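Ticket: Bushel of Veggies basket, pieces missing and label lifting
Opened by: Hazel Halvorsen
Assigned to: Yuxi Pan
Status: Closed

Hazel Halvorsen, Sunday
The plush vegetable set went back on the shelf short again. The list inside the play cupboard says 16 pieces and I can't get to that number. The tomato and both carrots are gone for sure. Also, the blue label on the front of the basket has come away at one end and the kids pick at it. Can someone look at both before the next toy library morning? We have a family waiting to borrow the set.

Yuxi Pan, 9:40 a.m.
Took the ticket. Two questions. Was the basket checked in at the desk or left on the table by the door? And is the list the old one or the one Albertina typed up in April?

Hazel Halvorsen, 10:05 a.m.
Left on the table. The list is the old one, handwritten.

Yuxi Pan, 11:30 a.m.
OK. The old list counts the three onions we retired when the seams went, so part of the shortage is only on paper. I corrected the list and taped the new one over it. The carrots were in the Badden box with the wooden fruit. The tomato is still missing.
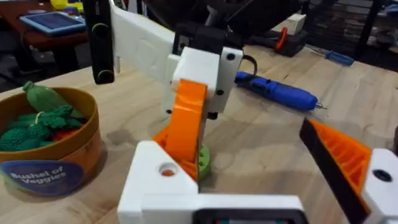 I checked under the shelving and in the dress-up bin. No luck with the tomato. I'll ask the last two families who had the set.

On the label: I tried the glue stick first and it let go within an hour. Fabric glue from the Pustance tin is holding so far, with a clothespin on it overnight. Please don't use the hot glue gun on this basket — it leaves hard lumps the little ones can scratch themselves on.

Albertina Brandão, 2:15 p.m.
The Rácz family has the tomato. Irén found it in the stroller bag and will drop it off. She says up to three days, depending on work.

Yuxi Pan, 4:50 p.m.
Tomato is back and in the basket. Count now matches the new list. Label is flat at both ends and doesn't move when I pull on it. Long pieces go in at the back, standing up, or they tip out when the basket is carried.

Hazel Halvorsen, 5:20 p.m.
Thanks. I called the waiting family and they'll pick it up next time we're open. Fine to close.

Yuxi Pan, 5:25 p.m.
Closing.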